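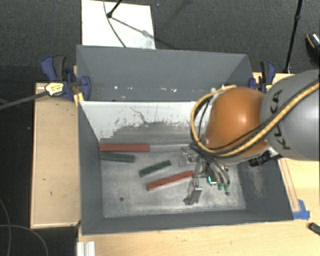
Caixa cinzenta com quatro blocos, dois vermelhos e dois verdes, fixada ao tampo por grampos azuis.

Ata da reunião técnica – bancada Hesside
24 de março de 2025

1. Caixa. Registada sujidade na parede interior e pó no fundo. Limpeza a cargo da Kadlec, antes da próxima série.

2. Blocos. Mantêm-se as duas cores. O lote de fevereiro, da Soltell, tem 584 unidades, das quais 390 conferidas. Svetozár Baláž entrega a lista das restantes.

3. Fixação. Aprovados os grampos de aperto rápido – um em cada canto superior da caixa. Verificar o aperto no início de cada turno.

4. Fendas no painel claro. Pedir à Denen orçamento para 3 painéis de substituição. Decisão adiada.

Sem outros assuntos, encerrou-se a reunião.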